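Korow-hall-users mailing list
Re: [hall-users] fruit table, coverings, trays
From: Abrehet Zeleke
Date: January 26, 2024

Hi all, quick one, on my way out the door so sorry for the state of this.

Kyrylo wrote:

> Could somebody please settle the fruit table before the next open afternoon. Last time we had three people bringing bananas and no plates, and the white paper cloth was in ribbons by the time the second lot came through. I don't mind what goes on it. I do mind picking bits of wet paper off the floor at nine at night.
>
> Also are we still ordering from Juvstead or did that stop in October? Hryhorii says it stopped, Ekow says it didn't. There's an invoice for 300 with no name on it.
>
> Kyrylo Dmytriv

Right. Cloth first. No more white paper. Brown covering from now on, plain, one long piece down the whole table. It creases a bit if it's been folded in the cupboard and I really don't care, pull it straight at the ends and leave it. Please roll it afterwards, don't fold. The tube is behind the door with the spare coat hooks.

Fruit goes out on the table itself with a tray next to it, black one, and keep it to the middle and the right hand side. Small amount. Top up from the crate when it gets low. Last October we put the whole lot out at once and half of it went soft and Thibault ended up taking it home for jam (good jam, mind).

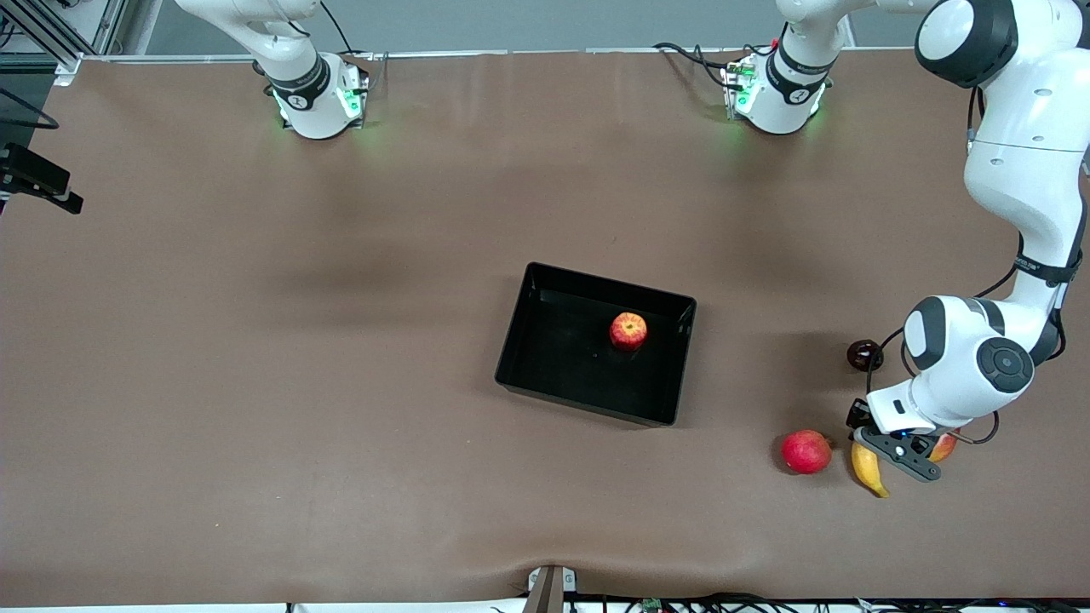
Peel and cores: bucket under the table, NOT the tray. The tray is for fruit. I will put a label on it if I have to.

Washing. Everything gets rinsed before it goes out, even the things you peel. Sink in the small kitchen, the big one is still draining slowly. Ekow has rung the landlord twice, no joy. Tea towels are in the second drawer, please take the used ones home in turns, I've done the last few loads and my machine is on its last legs.

Juvstead. Hryhorii and Ekow are both right, sort of. The weekly box stopped in October, but we can still order one-offs by phone if you give the account number, it ends 882. The invoice for 300 is mine, that was the two big orders before the autumn do, I forgot to write my name on it. Will sort it with Kyrylo direct. Sorry Kyrylo.

Thibault, could you ask at Kairys what they want for a crate of apples? Mixed is fine. No pears unless they're hard, they bruise if you so much as look at them and then there's juice all over the covering.

Still need: somebody with a car for teh crate, and somebody to be there at two to lay the table with me. Doesn't take long. Reply to the list not just to me please, I lose things.

Keys are on hook 19 if I'm late.

Got to run, bus

Abrehet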